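Chapter 4
Before You Spend Anything: Planning the Purchase

I bought my first robot badly. I had a grant, I had until the end of November to spend it, and I had a brochure with a very good photograph on the front. The machine arrived on a pallet too wide for our door. It spent its first week in a corridor at Brokwood with a bin bag over its head while I filled in forms to have a door frame taken out. The door frame was not in my budget, and neither was the man who took it out.

So this chapter is the one I wish I'd been handed back then. Chapters 1 to 3 dealt with what these machines are and what they're made of. Now we get to money, which I find far more interesting than my students do (at first, anyway).

Let's start with the job. When Evie Furnival was setting up the home-care trial at Sordale, she made everyone on the team write down one household chore in plain words before anybody was allowed to open a catalogue. "Helping around the house" was sent back. "Washing a small piece of cloth by hand in a bathroom basin" was accepted, and I thought that was a bit mean at the time, but look how much it tells you! You need a hand that can hold something soft, a body that can get down to basin height, and some answer to the question of water. 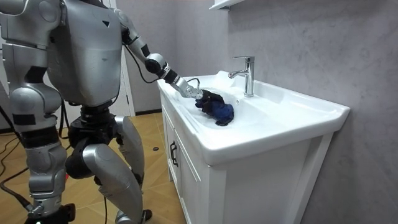 Budgets for a job like this nearly always go wrong at the edges. People price the robot with great care, then write "sundries" next to everything it touches, stands on or plugs into. Take a washing job with a full-sized humanoid. The fingers are right down in the suds holding the cloth, so you want to know from the supplier, in writing, what the hand is rated for, whether a glove or sleeve is sold separately, and what a spare hand costs. There's a cable hanging in a loop under the working arm too, and I'd want a line in the plan for covering or rerouting anything like that near a basin. Then there's the floor. Black cables lying across wood-look boards are a trip hazard, and floor covers cost money as well. None of these is a big sum by itself. Together they can eat a training budget.

My own habit is to draw up two lists. The first is what you pay once: the machine, delivery, changes to the room, safety kit, the first round of training. The second is what you go on paying: servicing, software licences, insurance, replacement parts, and the hours of whoever looks after the thing. Students always finish the first list quickly and stare at the second.

Here's a small case to get you going. Haworth, a training flat with one bathroom, wanted a machine for 90 days. The hire firm, Zonside, quoted £300 a day, which came to £27,000 and fitted nicely. What the quote left out was setting up. The team lost seven days to installation and checks, all of them charged, and so they paid for 90 days and got 83 days of work. Their real cost per working day was a little over £325. Nobody had cheated them — it was there in the terms, on page 2, and they hadn't read it.

I'll come back to Haworth when we compare hiring with buying in section 4.3. Before then, pick a chore you did this morning and write it down the way Evie would accept it. Measure the room you did it in, doorway included. Keep the sheet, as we'll be pricing it up by the end of the chapter.

4.1 Writing the job down

A job statement says what gets done, where, how often, and who is nearby while it happens.

Shares: 90
Comments (3)

inkwell_tutor
Used this with my evening group. The door frame story got a laugh and then two of them went off to measure their workshop door.

M. from facilities
Please add drains to the second list. Soap and lint, every month.

pottering_on
Is the £325 with or without VAT?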